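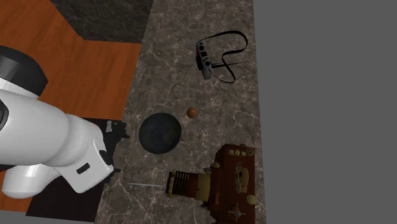 *The dark bowl in the center of the marble countertop.*

Dinesh Khurana got the call on a Monday, a little after seven in the morning. His aunt Selia had sold the house in Stuvley and wanted him to come get the piano.

"I don't play," he said.

"Your mother did."

"She played it for one winter."

"Well, it's on the porch," his aunt said. "They said rain by four."

He rented a truck from Bansal, who ran the hardware store and had a truck for this kind of thing. Bansal wanted 18 dollars an hour and asked what it was for. When Dinesh told him, Bansal put down his pen.

"Upright or grand?"

"Upright."

"You have anybody with you?"

Dinesh said he had a nephew. Bansal wrote that down, though there was no line for it on the form.

The nephew was asleep and stayed asleep, so Dinesh drove out alone. It was October and the fields on both sides of the road had been cut. He passed the grain elevator and the school where his mother had taught, which was now a place that sold hot tubs.

His aunt was sitting on the piano bench in her coat. Behind her the front door was open and the hall was bare down to the nails.

"Where's the boy?" she said.

"Busy."

She looked at the truck, then at the piano, then at him. The piano was a Vonik, brown, with a long scratch down one side from the time his cousin rode a tricycle into it. Somebody had taped the lid shut.

"It weighs 600 pounds," she said. "The man told me when we bought it. He was proud of it."

They got one end up on the dolly by using a fence post as a lever. The other end would not come. Dinesh sat down on the step and his aunt went in and came back with two cups of tea, which she must have kept out of the boxes on purpose.

"What did she play?" he asked. "That winter. I only remember the one thing, over and over."

"There was only the one thing. She had a book with forty songs in it and she didn't like the other ones."

"I used to put a pillow on my head."

"I know. She could see you from the bench."

He drank the tea. A car went by slowly and the driver lifted a hand, and his aunt lifted hers. Then she got up, peeled the tape off the lid and rolled it into a ball between her fingers. She played the first part of the song with her right hand, standing up, in her coat. Two of the keys made no sound. She stopped where the left hand was supposed to come in.

"That's as far as I got," she said.

The car had turned around at the end of the road. It pulled in behind the truck and two men got out, the older one already taking off his jacket.

"Which end is heavy?" he said.

"Both," said his aunt.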